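Facilities > Shared Laundry > Inspection Checklists
Search checklists Go

Ironing Room Safety Checklist - Tavden Building
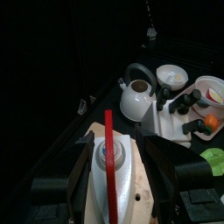 Inspector: Anjana Mollah
Date: October 4, 2025
Applies to all ironing stations and the press table.

1. Power cords free of cuts, kinks and exposed wire - FAIL
Station 5 cord is worn through the outer sleeve near the plug. Tagged out. Replace the cord set, do not tape.

2. Outlets grounded and tested - PASS
Test button trips on every circuit.

3. Extension cords not in use - PASS

4. Auto shutoff works within set time - PASS
Checked flat and upright.

5. Heat-proof rests present and stable - COMMENT
Rest at the press table rocks. Tighten both feet.

6. Clearance to shelving, 18 inches minimum - FAIL
Linen bins from Pono stacked against the press table again. Moved during inspection.

7. Combined load under 3000 watts per circuit - PASS
Load sheet is out of date and still lists the old Ishida press.

8. Extinguisher charged, tag current - PASS
Access clear.

9. Lint removed from vents and floor edges - COMMENT
Vent grille partly blocked. Geneo to clean.

10. Burn kit stocked - PASS
Gel packs expire in December. Reorder 20.

Open items: 1, 5, 6, 9. Recheck item 1 before station 5 goes back into service.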